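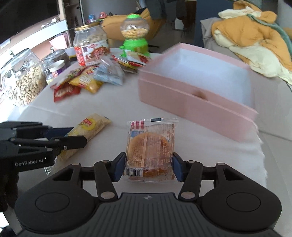

A round bread in a clear packet, with a longer packaged snack to the left and an open pink box.

Packaged bread is bread or sweet bun dough baked in single portions and sold in a sealed wrapper. The category covers round buns, filled breads and small cakes meant to be eaten by hand. It is sold in grocery stores, station kiosks and vending machines, and is often packed in lunches or put into gift boxes with other snacks.

Wrapping
Most single breads are sold in a pillow pack, a tube of plastic film closed with a seam along its length and a seal at each end. Clear film lets the buyer see the crust. The product name, ingredients and barcode are printed directly on the film. Long, narrow snacks use the same type of pack in a slimmer size.

Production
The Pulcombe bakery of the Isadis company makes a plain round bun of 96 grams, baked for 20 minutes and cooled before wrapping. Its smaller line fills 400 packs an hour. A filled version was added later under the name Condori and is sold mainly in the Kivside area.

Storage
Unopened packs are kept at room temperature, away from direct sun. Once opened, the bread dries quickly and is best eaten within 2 days. In mixed boxes, soft breads are usually placed on top of heavier items so they keep their shape.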